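# The Hand in the Cavomley Workshop

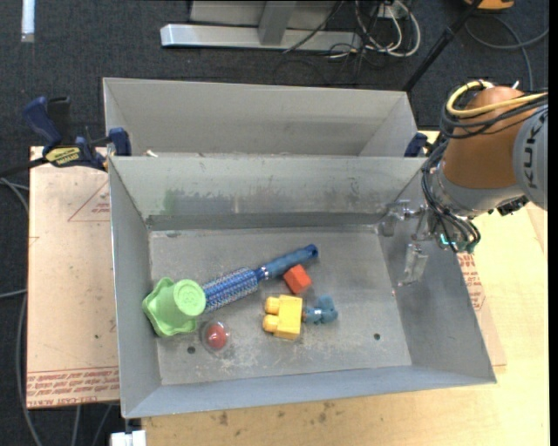 Two bins would have been one too many for Castaño, whose view, passed on to me before I had got my coat off, was that a person could empty the thing in ten seconds and go home. I came to the shared workshop at Cavomley half agreeing with him. I have seen a fair few home builds that were going to tidy the garage or sort the recycling, and most of them ended up under a sheet.

Deolinda Arruda has heard this before. Her project is called Caketti, and its aim is modest enough to say in one breath: a robot arm picks up a mixed lot of small household things from one metal bin and puts them in the other. She has been at it since February, mostly in the evenings, and she does not oversell it.

"People ask me what it's for," she says. "It's for finding out whether I can do it. If they want a better answer they can pay for one."

I asked why she had picked such awkward things. A hairbrush, a toy brick, a little rubbery figure on its side, a ball inside a clear cover. Surely you would begin with blocks.

"I did begin with blocks. Blocks are lovely. You get very good at blocks and you think you're clever, and then somebody hands you a hairbrush." The trouble with the brush, she says, is that it has a sensible end and a silly end, and the software has no strong feelings about which is which. Bristles give way when you press them. The handle is easy to hold but the weight is off to one side, so the brush swings as it comes up.

The clear cover is worse. Arruda's program, which she calls Aseck for reasons she wouldn't go into, works out where to put the fingers from a camera view, and anything see-through upsets it. "It sees the red ball and goes for the ball. Then it bumps into something it doesn't believe in."

She keeps a notebook of every try. When I visited it had reached 527. I asked how many of those had worked, and she turned the notebook round and let me look at the last page. Of the latest 8 tries, 3 had ended with something in the other bin. One of those had been meant for a different object.

"I count it," she says. "I write down that it was the wrong one, but I count it."

I would not count it, and I told her so. We went back and forth on this for a while. Her case is that the grip held, and the grip is the part she has been working on. Mine is that if I ask for a brick and get a brush, I have been let down, however firmly the brush was held. She has since added another column to the notebook, though she says she was going to anyway.

Then there is the setting up. The bins are clamped, because a finger coming down slightly off will shove a loose one across the table, and every position she has saved is then wrong. There is cardboard underneath. The bin floor is dusty and smudged and she sees no point in wiping it. What she does mind is the cables. "The arm turns, the cables turn with it, and one day they'll catch. I've wrapped them three different ways. I don't like any of them."

Would she let it run by itself? "No." With someone else watching? "Depends who."

I pressed her on cost and she waved it away, then came back to it while she was making tea. The money bothers her less than the time. Two whole evenings went on one finger that would not open fully, and the fault was a screw. She found it by hand, with a small torch, while the program went on telling her all was well.

This is where I part company with the keener write-ups of such projects. They talk about the hand learning. What I heard, over an afternoon, was a patient woman doing most of the learning and then typing it in. Arruda didn't argue with that as much as I expected.

"It doesn't know what a brush is," she says. "I'm not going to tell you it does. But it used to miss completely – now it misses by a bit, and I know which way."

The next job is the green plastic piece, which has a wide petal-shaped bottom and a round cap, and likes to lean on whatever is next to it. She has an idea about coming at it from the side. Castaño has offered to do that one himself.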